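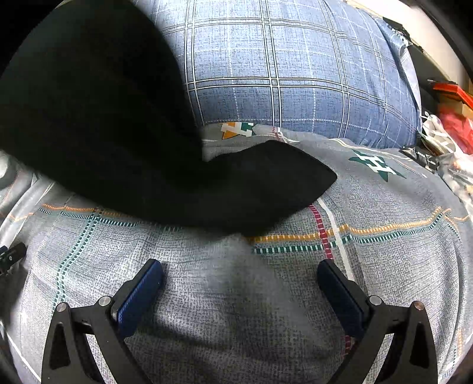
床单的一生
从织机到抹布，一条旅馆床单要走多远

文／本刊编辑部

2023年3月8日

Salach的冬天游客少，旅馆却在这时候换床单。去年12月，镇上和沿湖一带的几家旅馆把用旧的床品陆续送到Andero洗涤厂，同时领回新的。旧床单堆在收货间的推车里，从白到灰，深浅不一。工人翻开一角看缝边上的布标，布标上印着投入使用的年月和尺寸，看完后分进不同的格子。

Andero只做一件事，洗旅馆的布草。厂里自己也有一批床单，按件租给客户，洗、补、报废都由厂里负责。这种做法在大城市早已普遍，在Salach是近几年才推开的。过去每家旅馆都有自己的洗衣房，夏天忙不过来，冬天机器闲着，锅炉还得照看。后来锅炉坏一台就少一间洗衣房，最后只剩下Mirgate旅馆还在地下室里保留两台旧洗衣机，用来洗员工制服和餐厅的围裙。

旺季时，洗涤厂一天最多处理过1,408条床单，那是八月的一个周六。淡季一天只有几百条。床单先过磅，再装袋上轨道，沿着屋顶下的导轨滑到洗涤龙的入口。洗涤龙是一长串相连的水舱，脏布从一头进，干净的从另一头出，中间经过预洗、主洗、漂洗、中和，最后压成一块圆饼。圆饼拆开，抖散，送去熨平机。

洗床单最费心思的是水温和时间怎么配。纯棉经得起高温，混纺的涤纶怕急冷，从热水里一下子进凉水会起死褶，熨也熨不平。深色床单还要另走一趟，避免串色。厂里的规矩是灰色和米色排在早班最前面，蓝色放在最后，中间全部是白色。白色数量最多，也最容易看出问题：一点铁锈，一点防晒霜，放在白布上都很扎眼。

防晒霜是这个行业的老对手。其中某些成分遇到水里的铁离子会变成橘黄色，洗之前看不见，烘过之后才显出来，而且越洗越牢。湖边的旅馆夏天最怕这个。Andero的办法是把水先软化除铁，再给染上颜色的床单单独加一道草酸。能去掉的去掉，去不掉的剪成小尺寸，做枕套或者婴儿床单。

灰床单之争

旅馆床单该不该是白的，在Salach已经争了好几年。白床单的理由是客人一看就知道干净，洗的时候可以用漂白剂，破损了也容易配上颜色相同的替补。反对的一方多是小旅馆和家庭客栈，他们说客人穿着登山袜躺在床上看手机，白床单撑不过一个夏天。

Mirgate在翻修三楼客房时换了一批灰床单。经理层原本担心客人觉得房间发暗，结果留言本上提到床单颜色的只有几条，有人说像在自己家里，有人说拍照不好看。客房部的感受更直接一些：铺灰床单时不用反复检查有没有淡黄的印子，但是灰布上的白线头和纸屑特别明显，每张床多出一道用粘毛滚筒滚一遍的工序。算下来，时间没有省多少。

灰床单也有洗涤上的麻烦。它不能用氯漂，只能用氧漂，沾了血和红酒要当场处理，隔了夜就难办。洗过几十次之后，同一批布里会出现几种灰。单看一条没有问题，和新床单铺在同一间双床房里，色差一眼就能看出来。洗涤厂于是按使用年份给灰床单分组，尽量让一间房里的两条出自同一组。这件事写在合同里只有一行，做起来要多占一整面货架。

料子

床单的手感主要由三样东西决定：纱支、密度和织法。旅馆常用的是平纹，经纬一上一下，结实，透气，摸起来略微发硬，洗得越多越软。缎纹更光滑，贴身舒服，但浮线长，容易勾丝，在商用洗涤里寿命短一截。高档客房喜欢缎纹，洗涤厂普遍不喜欢。

常有客人把纱支当作唯一的标准，认为数字越大越好。纱越细，布越薄越柔，强度也会下降。自家的床单一两周洗一次，细一些没有关系；旅馆的床单换一位客人就洗一次，还要过高温熨平机，粗一点的纱更耐用。Andero采购的床单由一家叫Reddy的织造厂供货，棉里掺了一部分涤纶，纱支中等。厂里试过纯棉，手感确实更好，干得慢，缩水也大，裁的时候得多留一截长度。

缩水要在采购时就算进去。一条新床单头几次洗涤缩得最多，之后趋于稳定。如果按床垫尺寸紧紧裁好，洗几次之后两边就塞不进床垫底下了，客人翻个身，床单会整片滑出来。有经验的采购拿到样品，先不看颜色，剪一块画上方格，连洗五遍，再量方格的边长。

另一件容易忽略的事是折边。床头一侧的折边通常做得宽，床尾一侧窄，铺床的人在昏暗的房间里用手一摸就知道方向。有些厂家为了省工，把两头做成一样宽，送来之后常常被退回。还有的在一角缝上不同颜色的线来区分尺寸，红线是单人床，绿线是双人床，蓝线是加大。各地颜色不统一，换一家供应商就得重新记一遍。

手上的活

洗涤厂里机器做了大部分工作，进布、分拣和检查仍然靠手。熨平机前要有两个人各拿一角，把床单夹进送布夹，熨好之后从另一头出来，自动折叠，再由一个人检查。检查的人站在灯下，看破洞、污渍和没有熨开的褶子，一条床单停留不过几秒。看出问题就往右边一拨，落进返洗筐。

久做这一行的人，手都有些毛病。棉布吸水也吸油，一天摸下来，手上的油脂被布带走，指尖开裂是常事。热布烫手，推车的把手冬天又冰。分拣脏布的人戴橡胶手套，搬运和装车的人多戴针织手套，便宜，透气，磨破了就换。手套本身也要洗，装在网袋里跟着抹布走最后一锅。 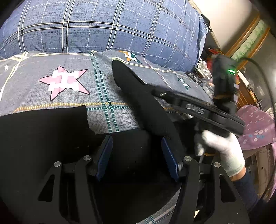
白色针织手套，配深蓝色衣袖。

铺床这头的手艺在旅馆里。一张床怎么铺，各家有各家的规矩，大体都是先抛单，让床单借着空气落平，中线对准床垫正中，再包四角。包角有两种，一种直角，一种斜角。直角看上去利落，斜角包得快。新手练习时往往抛得太用力，床单飘过了头，落到床的另一边，只能拽回来重新对中线。床垫越厚，角越难包，现在流行的加厚床垫让许多旅馆改用了四角带松紧的床笠，铺起来快，可是床笠过不了普通的熨平机，折叠也麻烦，洗涤厂要另外收费。

Salach的家庭客栈大多还在用平单。一来床垫是老的，二来平单坏了一角可以掉头用，床笠的松紧一断，整条就得拆。

最后的去处

按照Andero的登记，去年从租赁库里退下来的床单是1,283条。一条床单能洗多少次，要看料子和运气，厂里给客户的说法是至少100次。退下来的原因以磨损为主，多在中间偏上的位置，就是人躺着时肩膀和髋部的地方。拿起来对着灯看，那里的布已经薄得透光，一扯就破。

破了的床单先看能不能改小。边缘完好的部分裁下来做枕套，再小的做托盘垫布。剩下的撕成方块，打包卖给汽修店和印刷作坊当擦布。旧棉布不掉毛，吸油快，比新买的擦布好用，老主顾会提前来订。混纺的布吸水差一些，价格也低。再往下就是打碎做填充料，送到外地的工厂，做成搬家公司用的垫毯或者汽车里的隔音层。

也有一部分床单不见了。旅馆每年盘点，总有一些对不上数：有的被客人带走，有的被油漆工拿去盖地板，有的夹在窗帘里送到了别家。为此厂里一直在考虑给床单缝上芯片，每条有一个编号，过一道门就能读出来。报价单上首批是3,000枚，需要一个个缝进折边里，还要经得住压榨和熨烫。财务那边认为丢失的床单值不了这些钱，生产那边看重的是能知道每一条洗过几遍，两边还在谈。

今年的新床单已经到了一部分，放在库房里没有拆包。按惯例，新布要先洗一遍去浆才能上床，排期在复活节前的两周。颜色仍是白色居多，灰色比去年略增，Mirgate的二楼客房也打算换灰的，尺寸表已经交到了洗涤厂。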